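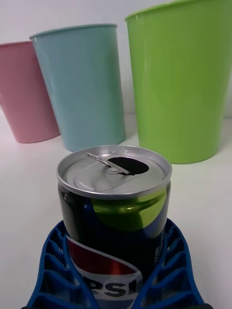

**Galerie / Küche & Tisch**

Offene Dose, die Lasche nach hinten gebogen, auf der Seite ein Stück vom Pepsi-Logo. Dahinter drei Plastikbecher auf weißem Grund, einer davon grün - so grün, dass die Dose es rechts gleich mitspiegelt. Wer so etwas im Studio ausleuchten will, braucht einen Nachmittag und gute Nerven.

Ich sammle auf dieser Seite Getränke, die gerade aufgemacht wurden oder kurz davor stehen. Angefangen hat das im Juni in Illdale, als Tamsin Pennington ein Sommerfest ausrichtete und 488 Becher bestellte. Gekommen waren 25 Gäste. Die Becher reichen also noch eine Weile, und in meiner Küche steht seither ein Turm davon neben dem Brotkasten.

Meine Regeln sind überschaubar: keine Strohhalme, keine Zitronenscheiben, kein Schirmchen. Corinne Ridgeway findet, eine Zitronenscheibe habe noch keinem Foto geschadet. Corinne hat auch Untersetzer mit Sinnsprüchen.

Kleine Dosen mag ich am liebsten. Man hat sie nach zwei Schlucken durchschaut und kann sich wieder den Bechern widmen.

Stand: 2. Dezember 2021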